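Rinham ferry landing collapse

The Rinham ferry landing collapse was the failure of a floating passenger landing on the north bank of the River Tang at Rinham. It happened in May 2022, shortly before eight in the morning, when a walkway linking the landing to the quay gave way under a queue of commuters. Two people died and 25 were injured, most of them after falling into the water between the pontoon and the quay wall. The crossing was closed until August of the following year.

Background

Rinham stands on both banks of the Tang. The road bridge lies upstream of the town, and the ferry has long been the usual way across for people going to work on the south side on foot or by bicycle. The service was run by the harbour office until it was let to a private operator, Rirnico, which also ran boats further down the estuary.

The north landing was made up of a steel pontoon held in place by four piles and a hinged walkway that rose and fell with the tide. The upper end of the walkway rested on two brackets bolted to the quay. The lower end ran on rollers on the pontoon deck. Passengers were meant to wait behind a gate at the top until the boat had come alongside, but the gate had been left open in the mornings for several months before the accident to shorten the time taken to board.

The walkway had been widened when bicycles were first allowed on the ferry. The work added side panels and a heavier deck but left the brackets as they were. Passengers had reported a knocking sound at the quay end during the winter, and a notice about it appears in the operator's fault book, marked as passed to the yard.

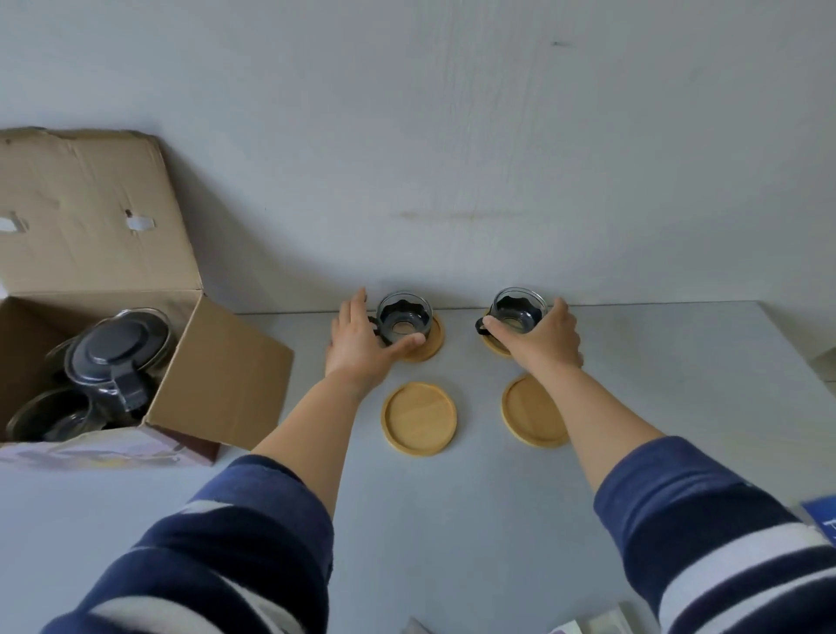
The boat used on the morning crossing was the Kidus, which was licensed to carry 188 passengers. It ran every half hour from six o'clock. On the day of the accident the seven o'clock crossing had been cancelled owing to fog, and the half-past-seven boat left the south side late. The queue on the north bank was therefore longer than usual.

Collapse

Witnesses said that the queue reached from the gate down the full length of the walkway and on to the pontoon. The tide was low and the walkway was at a steep angle. As the Kidus came alongside, people at the top began to move forward, and those further down were pressed close together.

The eastern bracket failed first. The walkway dropped at that corner and twisted, throwing a number of people against the handrail, which held for a few seconds. The second bracket then pulled out of the quay wall and the upper end of the walkway fell into the river. The lower end stayed on the pontoon, which tilted and took water over its shoreward edge.

The master of the Kidus, Yung-ching Chien, put the engines astern to avoid crushing people in the water and then held the boat a short distance off. The crew threw lifebelts and lowered the boarding ladder on the river side. Several of those in the water were able to hold on to the fallen walkway or to the chains along the quay wall. Others were carried downstream by the ebb and picked up by a workboat that had been moored at the fuel berth.

Rescue and casualties

The first call to the emergency services was made by a passenger on the quay. The inshore lifeboat was already afloat for a training run and reached the landing before the fire service. Fire crews used ladders to bring people up the quay wall, and a sheltered area was opened in the ticket hall for those who were cold or in shock.

The two people who died were a man in his sixties and a woman in her thirties. Both had been standing close to the top of the walkway. The man was recovered from the water within minutes but did not regain consciousness. The woman was found by divers that afternoon beneath the pontoon.

Of the injured, 8 were kept in hospital overnight or longer. Their injuries included broken legs and ribs, cuts to the hands, and the effects of cold water. One of the lifeboat crew was treated for a shoulder injury. The search was called off in the evening, when everyone known to have been in the queue had been traced. This took some time, as most passengers used season passes that were checked only on board.

Investigation

A marine accident inquiry was opened the next day and a preliminary note was issued before the end of the summer. The full report found that the bolts holding the eastern bracket had corroded behind the plate, where they could not be seen without taking the bracket off. Two of the bolts had broken some time before the accident. The knocking heard by passengers was put down to movement of the loose bracket as the tide turned.

The report estimated that over 200 people had been on the walkway and pontoon when the bracket failed. The walkway itself had been strong enough for this load in its original form, but the added weight of the widened deck had not been allowed for in the inspection papers. Yearly inspections had been carried out from the deck and from a small boat, and the inspector had recorded the brackets as sound on each occasion.

The inquiry also looked at the open gate. It found that the practice was known to managers and that no written instruction had been given either for or against it. The conduct of the master and crew was not criticised, and the report noted that moving the Kidus away from the pontoon had probably prevented further deaths.

Fourteen recommendations were made. Most dealt with the inspection of hidden fixings, the control of queues on moving walkways and the keeping of fault books. The harbour office accepted all of them. Rirnico accepted all but one, arguing that counting passengers on to the landing was a matter for the landing's owner.

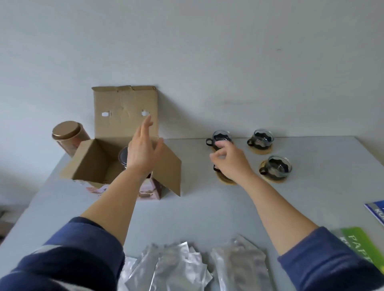 Legal proceedings

Rirnico and the harbour office were both charged with safety offences. The harbour office pleaded guilty at the first hearing. Rirnico at first denied the charge, which concerned the gate and the handling of the fault report, but changed its plea on the second day of the trial. Both were fined. No individual was charged.

Claims by the injured and by the families of the dead were settled out of court. The terms were not made public.

Rebuilding

The damaged walkway was lifted out by a floating crane and kept under cover for the inquiry. The pontoon was towed to a yard downstream and later scrapped. During the closure a replacement bus ran by way of the road bridge, at first without charge. Traders on the north quay complained of lost business, and the ticket hall café closed and did not reopen.

The new landing has two separate walkways, one for boarding and one for leaving. Each rests on a concrete ledge built into the quay, so that its weight is no longer carried by bolts alone. Gates at the top are worked by the crew from the boat. The Kidus returned to the crossing when the landing opened and remained the main boat on the route. The ferry is now run directly by the harbour office, Rirnico's contract having ended during the closure.

Memorial

A bench of grey stone stands on the north quay, a few yards upstream of the ticket hall. It carries the names of the two people who died. A short service is held there each year before the first morning crossing.

See also

Ferries on the River Tang
Rinham harbour
Rinham road bridge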